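Manikandan Marar
December 27, 2018

ok so the Pronora hand grippers. people keep asking, doing this in pieces between other stuff

what it is: a pair of grippers you hold, one per hand. you do the chore, it records, the recordings go off to train a robot arm. no robot needed at your end. that's the whole pitch and why we went for the rental

kit is 2 grippers, chargers, a hard case, a printed booklet you will lose. I lost mine

fingers are the yellow ones. softish, give a little. come in pairs and they wear. we swapped a set after 9 days of cloth work, which seemed quick to me. Pronora says thats normal for cloth

cloth is the hard test btw. any gripper can pick up a cup. give it a crumpled garment on a patterned bedspread and see who's still smiling

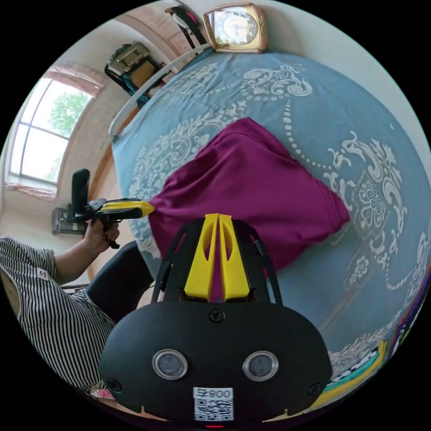 trick is to go in low and pinch a fold. come straight down on flat fabric and the tips just skate. took me a whole morning to quit doing that. Ustyna Ostapchuk had it in 20 minutes and has not let it go

trigger is good. short pull, no mush. my one gripe is the spring, by late afternoon your ring finger knows all about it. there's a lighter spring on the price list, should be in the box imo

weight: fine for a bit. not fine for a long run. we do 13 takes then put them down and drink something. wrist strap doesn't help much, it just moves the ache up your arm

compared with the Clirnorix set we had in July: that one was lighter and the app was nicer. but the fingers were hard plastic and thin stuff slid right out. towels ok, anything silky forget it. sent it back

Pronora app is ugly. menus inside menus. upload died on me twice on hotel wifi, picked up where it left off both times so no takes lost. I'll take ugly

passing from hand to hand is where you find out if a pair is matched right. one grips, the other comes in for the free corner, and if one side closes a hair late you get a wad. ours were off out of the box. recalibrated, fine since. do that FIRST, booklet has it way in the back

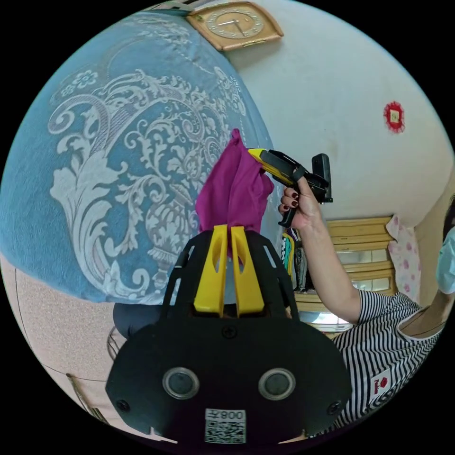
Meriem Ezzat: did the recalibration hold for you after charging? Ours drifted every time the left one went on the charger, and support had us send it in.

held so far. will keep an eye on the left one now, thanks, that's a new worry. did they charge you for the repair?

Meriem Ezzat: No, covered. Shipping was on us though.

ok good to know. adding shipping to the gripe list

rental vs buying: we're renting through Rarbridge, month to month. deposit stings but they swap a dead unit without a fight. wouldn't buy yet. next version is supposed to have the lighter spring as standard and I'd feel dumb

who its for: small teams who need a lot of real home chores recorded and don't want to haul an arm into somebodys bedroom. if you only need a few clips, borrow a set

still to try: socks, fitted sheets (god help me), anything with buttons. will add to this when I've done the sheets

oh and get spare fingers with the first order. they ship slow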